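My March walk-round at the Skustport showroom, lights only this time, with Gaétan Dhillon on the ladder and me holding the clipboard!

- [x] **Emergency fittings** — all came on when I cut the mains. Lovely.
- [x] **Track spots, window side** — tight, no scorching round the holders.
- [ ] **Bay 8 downlight** — flickers when dimmed. I've asked Sombat Kaewsai for a new driver.
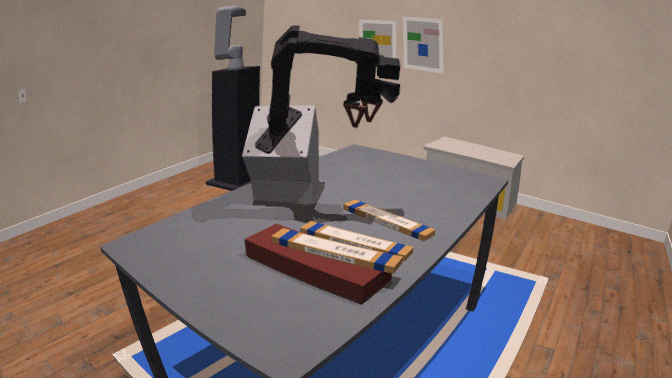

- [ ] **Stockroom battens** — one diffuser is cracked (tag 317), so please leave that one off until I've swapped it.
- [x] **Outside floodlight** — seals fine, bracket a bit rusty but solid.

Next check is at 1,000 hours on the meter, and we're on 872 now.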